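Reading Supplement Labels: A Study of Information for Iron Users
Student project report, submitted by Deming Jiang

1. Background

Iron tablets are sold in pharmacies, supermarkets and online shops, often without any conversation between buyer and pharmacist. The project examined whether the printed leaflet gives an adult reader enough information to take the product safely. Two products, Hivine and Plellow, were chosen for comparison. Both are sold as once-daily tablets.

2. Method

A questionnaire was completed by 200 adult respondents in January. Each respondent received one leaflet and answered 13 questions on dose, timing, storage and use alongside other medicines. Respondents could keep the leaflet open while answering. No health details were collected, and names were removed before marking.

3. Findings

Questions on dose were answered well for both leaflets. Questions on timing caused more difficulty. The Hivine leaflet states that tea and coffee should be avoided close to the dose, but places this under "Further information" on the reverse. Many respondents did not turn the page. The Plellow leaflet gives the same advice beside the dose and was answered more accurately.

Both leaflets ask readers to consult a doctor if they take thyroid medicine or certain antibiotics. Several respondents understood this to mean that the tablets could be started first and discussed later.
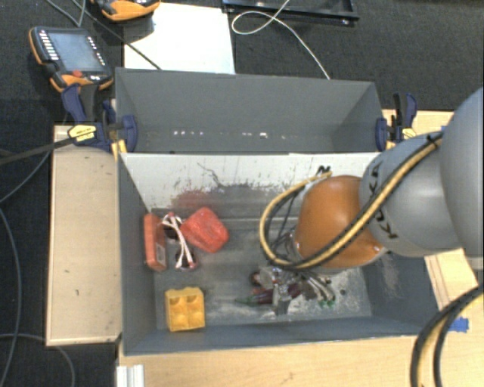 Storage advice was the weakest area. Neither leaflet places the warning to keep iron out of the reach of children on its front page, although an overdose can be very serious for a young child.

4. Recommendations

Advice on food, drink and other medicines should appear next to the dose. The wording "before you start" should be used in full. A further study should test a revised Hivine leaflet with readers over retirement age, who were few in the present group.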